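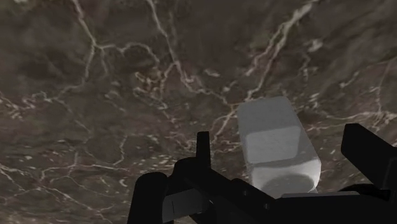 A robot gripper and a pale block on brown marble, drawn by a computer.

Should Your School Buy a Robot Arm?

A robot arm looks great in an ad. It picks things up and never gets bored. So why doesn't every school have one?

Money is one answer. But the price on the website is usually only the start, and grown-ups get caught by this as often as kids do.

Say your robot club has saved up for an arm called the Vimus. You've read the ad and counted the money. Then you look at the small print. The gripper (the part that grabs) is sold separately! So is the stand. Spare fingers come in packs of 3, and the ad doesn't say how long a pack lasts. You should ask.

Now look at the picture again. The block has smooth sides and rounded corners, and there is nothing else on the stone to bump into. Could the same gripper pick up a sock? A grape? A crayon under a pile of other crayons? The picture can't tell you. It comes from a simulation, a kind of practice world inside a computer. Simulations are useful, and a crash in one doesn't break any real parts. But a real table may wobble, and real blocks can be sticky.

Our advice is to be a bit of a pest. Before anyone pays, ask the seller:

What is in the box, and what costs extra?
Can we see it pick up our stuff, on our table?
Who fixes it, and how long does that take?
Does the software cost money every year?

Then think about the job itself. Suppose your club wants to sort 70 blocks after each meeting. If 11 kids can do that before the bell rings, a robot may be a very expensive way to tidy up. If you want to learn how robots work, that's a better reason, and you could try a free simulation first.

Still want one? Write down the full cost, extras and all, and wait until April. See if you still want it then.

Urnance Kids, September 5, 2024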